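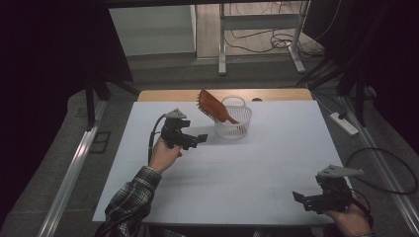

Taras Shevchuk wrote to say that his first online cup ran until long past midnight, half the teams had gone home by the semis, and could I please explain how anyone gets a bracket finished in one evening.

Home Guides Tournaments Streaming Community Contact
Search this site Go

How to Run a Small Online Tournament in One Evening

I can, Taras! I've made the same mess more than once, and my first Marnham Open was so slow that the final got played the following weekend. Everything below comes from running that cup since January, mostly in Brotitz, but it should work for any team game with short matches.

1. Work out the longest path first

Before you announce anything, take one match and time it properly, including the lobby, the map vote and the bit where someone's headset stops working. In Brotitz a best-of-one takes me 28 minutes from "lobby's up" to "score reported." Multiply that by the number of rounds the winner has to play, and that's your evening. If the answer scares you, cut the number of teams or make everything before the final a best-of-one. I know people love a best-of-three (so do I), but save it for the end.

2. Close sign-ups early

Close them the night before. I used to leave the form open until the last minute to be nice, and then I'd be redrawing the bracket while people waited in voice chat. For the last cup we had 37 players on the form and a few of them had no team, so I spent the evening before matching them up in a separate channel – much calmer than doing it live.

Ask for these on the form:

Team name
Captain's in-game name, spelled exactly as it shows in the lobby
A way to reach the captain on the night
One substitute, if they have one

3. Do a proper check-in

Open check-in an hour before the first match and close it 11 minutes before the start. Any captain who hasn't checked in by then is out, and the first team on the waiting list gets the spot. Put this in the rules and stick to it, even when the missing captain is your friend. The first time I dropped a team there was some grumbling, and every cup after that started on time.

4. Seed lightly

You don't need a fancy rating system. I take the top few teams from the previous cup, put them in different parts of the bracket and draw the rest at random. I use Randska for the bracket because it lets captains report their own scores, but a shared spreadsheet will do if your group is small. Whatever you use, lock the bracket once it's posted.

5. Let matches start when both teams are ready

This one saved me the most time. Don't hold round two until all of round one is over! As soon as two opponents are free, they play. Post one message per match with the lobby name, the password and who hosts, and tag both captains.

6. Write the no-show rule down

Mine says a team has 5 minutes to join the lobby once they're tagged, then they forfeit. Same goes for disconnects: one pause per team, and after that you play on. If both captains agree to wait a bit longer I let them, as long as the other side of the bracket is still busy.

7. Stream one match per round

Pick it in advance and tell the teams. Put a delay on the stream so players can't peek at each other's positions. If you have a caster, send them the team names and how to say them ahead of time – we had a team called Shokri and heard it three different ways in one match.

After the final, post the results and the screenshots in the same place the same night, and ask captains what dragged. Mine said the map vote, so next cup I'm trying a fixed map list.

Last updated May 2022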